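The Patience Department

Pallavi Mishra has driven robots by remote control at Kivis for 5 months, and she has never been so polite to a tray. Every pickup she steers gets recorded, and the machine is meant to learn from her manners.

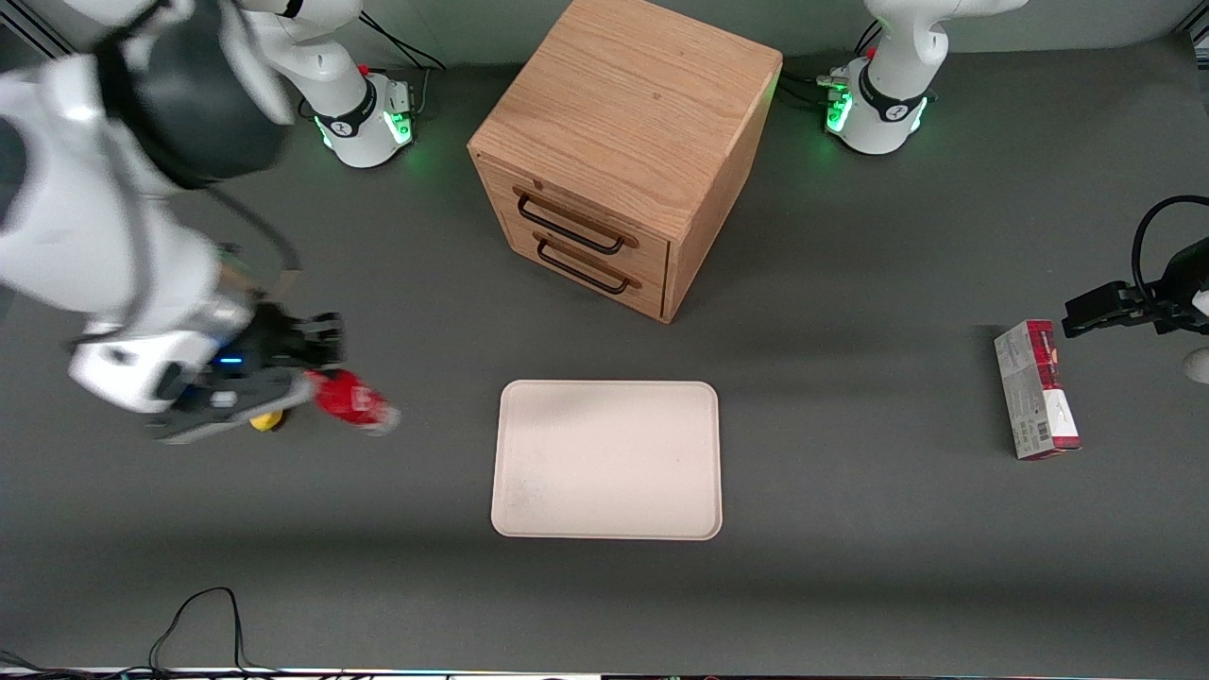
Her target is 863 good runs. By February she had 494, plus a stiff neck. "It copies everything," she says, "including my dithering." 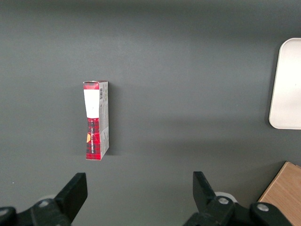
Boxes are her least favorite. Go in crooked and you've taught crooked. Her colleague Dinesh Kartha allows 20 tries before lunch, then hides the controls.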